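Cikent bedside call light and room sign: a long look at a system that promises more than it needs to
Reviewed by Erdal Aydoğan
Posted 12th August

I run patient services on two floors of a mid-sized hospital, and I get sent a lot of brochures. Most of them promise calmer wards. The one for the Cikent promised calmer wards and "confident wayfinding," and since our old room signs were peeling at the corners I agreed to a paid pilot on one floor. We have had it since April.

The Cikent is two products sold as one. There is a small display that mounts beside the door, showing the room number and a handful of icons (fall risk, isolation, nothing by mouth, and so on). Then there is a call light above it that talks to the nurse station. The two share a power supply and a mounting plate. You can't buy the sign without the light, which I asked about more than once and which Prevus, who distribute it, treat as a strange thing to want.

We put in 44 of them. The mounting plate is good. It goes on flat, it wipes down easily, and the edges don't collect grime the way our old plastic frames did. Environmental services had no complaints, and they complain about everything I bring in, usually with cause.

The display is where I start to grumble. From straight on it reads fine. From down the corridor, where a visitor is walking along looking for a room, the number is too thin and the gray background washes it out under our ceiling lights. You can change the background color. You can't change the weight of the number. I raised this in the first week and was told it was on a list. It may still be on the list.

The icons are better, though staff had to learn three that look alike. The isolation icon and the hand hygiene icon are close cousins at arm's length. We taped a cheat sheet inside the supply room door, which is a silly thing to need with a product at this price.

And the price! A single unit came to 372 dollars before installation. The Sevon signs we looked at cost far less, but they are plain printed inserts and somebody has to walk around changing them by hand. Tuncer make a display that sits between the two, and I wish I had pushed harder for a side-by-side trial. If a sales rep tells you a trial of two systems will confuse the staff, my advice is to let the staff be confused for a month.

Now the call light. It works. A patient presses the button, the light comes on, the station hears about it. Our old one did that too. The new part is the software, which logs response times and draws you a chart. I looked at the charts with real interest for a while, then noticed that a call answered in person but not cleared at the wall keeps on counting. One nurse helped a man to the bathroom, stayed with him the whole time, and shows up on the chart as a 20 minute delay. I would not let those numbers near a performance review, and the training materials more or less invite you to.

Updates are pushed overnight. Twice the displays went back to the factory layout in the morning, and the unit clerk had to reload ours. Support answered the phone quickly both times and were pleasant -- I have no quarrel with them -- but neither call ended with an explanation.

Visitors are a mixed story. The family lounge and the snack room are on the same network of signs, and those larger panels are much easier to read than the room ones. People do find the snack room without asking now.
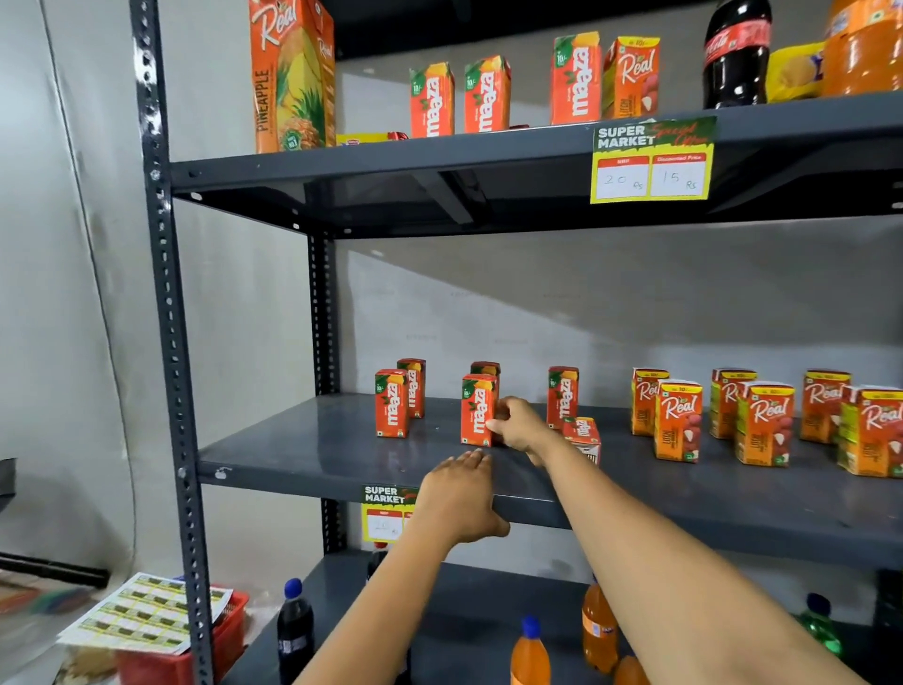
Juice cartons on the drinks shelf.

Installation took five days for the floor, against the two we were quoted. Part of that was our wiring, which is old. Part of it was that the plates shipped with screws meant for a different kind of wall. If your building is newer than ours you may have an easier time.

Good: sturdy mounting plate, easy to clean, quick phone support, readable large panels.
Less good: thin room numbers, look-alike icons, overnight updates that wipe your layout, response charts that can't be trusted as they stand.

Would I buy it again? For the large panels, yes, if they were sold alone. For the room units I'd want the number fixed first, and I'd want that in the contract -- a promise over the phone won't do. Our pilot floor will keep what it has. The second floor is staying on printed signs for now, and I have asked Tuncer for a quote.

Rating: 5 out of 10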